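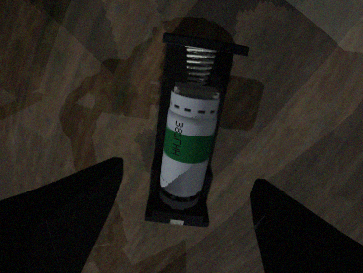

仿真画面：电池已装进电池盒，夹爪张开，两侧都没碰到盒子。

先说我评的是什么：Gilell 出的一套《桌面装配仿真规范包》，里面有一本规则手册、一个检查脚本，外加一组现成的场景，电池入盒是其中最常用的一个。我从九月开始用，陆陆续续跑了251个回合，够我夸它几句，也够我骂它几句了。

我自己是在一个小团队里做机械臂装配的，平时大部分时间对着渲染画面发呆。以前我们组里对“装好了”这三个字的理解，一人一个样。有人觉得电池躺进去就算，有人非要夹爪退开了才算，还有人（好吧，就是我）看着差不多就点通过。结果几个月下来的记录根本没法放在一起比，翻旧数据翻到想哭。

所以这本手册最打动我的，是关于“完成”的那一章。它要求结束画面里必须同时看得到三样：电池整个在盒子里，和盒子方向一致；弹簧端顶着电池；夹爪张开，跟零件之间留得出空。拿最上面那张来说，盒子本身是歪着放的，有一点斜，这没关系，手册只管电池跟盒子的相对方向，不管盒子跟画面的方向。这一条写得真好！我们以前有个同事老把歪着的盒子判成不合格，为这事吵过不止一次。

再说极性。手册的默认规则是“先认弹簧，再认端帽”，不许靠包装颜色猜。我一开始觉得多此一举，电池上有字有色带的，还能看错？后来真的看错了。这个场景里的电池外皮白的绿的都有，侧面印着 38STHA，字是顺着电池长边走的，下半截还有一块斜着的浅灰。看多了以后人就会偷懒，记住“绿色在中间、字在这头”就完事，等换一种外皮马上翻车。

不过这里我要挑个刺。图里弹簧顶着的是有金属帽的那一端，手册把这算作这个场景的标准朝向，可我们实验桌上那批 Laur 的电池盒，弹簧一律接负极，跟平时家里遥控器差不多。手册只在附录里提了一句“朝向以场景定义文件为准”，字小得可怜。新人照着仿真的习惯去摆实物，十有八九要摆反。这种事情应该放在正文第一页，加粗，再加个框。我已经给 Gilell 写了反馈，他们回得挺快，说下一版会挪到前面，先信着吧。

检查脚本叫 Gestgate，名字我念了好久才顺口。它干的活很朴素：回合结束时读一遍位姿，按手册逐条打勾，有一条不满足就不放行，还会告诉你卡在哪条。速度没得说，我把攒下来的1477帧旧画面对应的状态文件一口气丢进去，去倒了杯水，回来已经跑完了。它揪出来的问题里，最多的是夹爪没退干净：电池位置是对的，手指还贴着盒壁，脚本一律算未完成。刚开始我嫌它死板，后来想通了，仿真里贴着不动当然没事，实机上一抬手很可能连盒子一块儿带走。

它的误判也有。盒子靠近工作区边上的时候，间隙那条偶尔会报得莫名其妙，同一个状态文件再跑一遍又过了。我把阈值放宽了一档才安静下来。手册里对这个阈值怎么定，只给了默认数，没写依据，这点我不太满意。做标准的人总得让用的人知道能改多少、改了要记在哪儿吧。

背景和光线那一章我本来想跳过去的，幸好没跳。手册建议桌面纹理要换着来，包括这种一块深一块浅、像迷彩似的褐色底，光线也要有偏暗的。黑色的盒子搁在这种底上，边缘是真不好认，旁边再来几块深色的影子，我自己盯着看都得凑近。以前我们图省事，全用干净的浅色桌面，数字漂亮得很，一上实机就掉。手册还规定换纹理的时候，零件尺寸和判定条件一律不许动，纹理编号要写进记录。这条我们现在严格照做，谁漏写谁请奶茶。

顺带讲讲人的部分。Povilas Rozīte 是我们这边负责实机的，他对任何“规范包”都没什么好感，嫌纸多。我把完成判定那章打出来给他，他看完拿笔划掉了2条，说只有仿真里才查得到，实机上没有那个传感器。划得有道理，我们就另起了一份实机版，少掉的条目改用人工复核。Dalia Uibo 管数据，她最喜欢的是每条规则都有编号，写报告的时候直接引用，不用再跟人解释半天。

跟我之前用过的 Brirnham 那套比呢？Brirnham 的场景多，文档也漂亮，可是成功条件藏在代码里，想知道它到底怎么判的得自己去翻。Gilell 这套场景少得多，胜在规则写成了人话，改哪儿都看得见。要是你做的是抓取一类的大杂烩，我估计 Brirnham 更合适；做插装、入盒这种对位置较真的活儿，我会选 Gilell。

安装也说一嘴。解压、配环境、跑自带的例子，最多2个小时，前提是你的显卡驱动不闹脾气。我的闹了，多折腾了一个晚上，这账不能算在人家头上。文档的中文版翻得有点生硬，“释放”和“松开”混着用，查规则的时候我基本还是对着英文原版看，建议你也两份都开着。

最后报一下我现在的用法，给想抄作业的朋友：

- 判定条件照手册来，间隙阈值放宽一档，改动写进场景文件的备注里
- 极性那条单独抄出来贴在实验桌边上，实物和仿真各写一份
- 每换一种纹理，先人工看一小批结束画面，再交给 Gestgate
- 脚本拦下来的回合留着别删，Dalia 每个月会来翻

打分的话，手册我给四星半，脚本四星，中文翻译三星。等新版把朝向说明挪到前面，我再回来改分。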